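Irkness Shared Workshop
Bin Picking Build: Frequently Asked Questions

What is the build?
A robot arm that picks mixed objects out of a gray bin, one at a time. Members of the Irkness workshop put it together in the back bay. The control program is called Pinto.

Which arm do you use?
A secondhand KUKA. The gripper and its wiring are our own work. The cables run along the outside of the arm so that we can get at them without taking covers off.

What do you put in the bin?
Things with different shapes and surfaces. The current set includes plastic cups, a small ball, a toy eggplant and a blue block. See-through plastic is the hardest for Pinto to find.
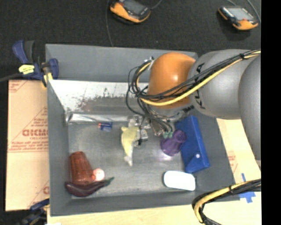

How many picks has it tried so far?
Pinto has logged 3,315 attempts since we started counting in March. Of those, 697 were with the old gripper.

Can I build one with a smaller arm?
Yes. Pinto only needs joint positions and a stop signal. A member ran it on a Clirnisent desktop arm with a shallower bin. You will have to change the reach limits in the settings file.

How is the bin set up?
It sits low, within reach of the arm. Bar clamps go on the left side. Check them before each session and tighten them by hand.

What did it cost?
We spent $2,000 on everything except the arm. The gripper parts were $207 of that, ordered from Jarkenberg.

What happens when a pick fails?
The arm lifts, moves back to its start position and tries another spot. After three misses in a row it stops and waits for someone to press resume.

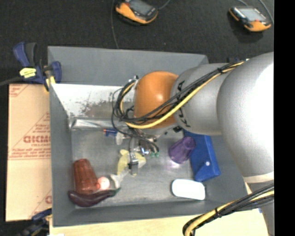

Page last changed: May, version 7

Can I be in the bay while it runs?
Only if you have done the safety session. Stay behind the yellow floor line and keep the stop button within reach. Never put a hand in the bin while the drives are on.

Where do I report a fault?
Write it in the logbook by the bay door with the attempt number from the screen.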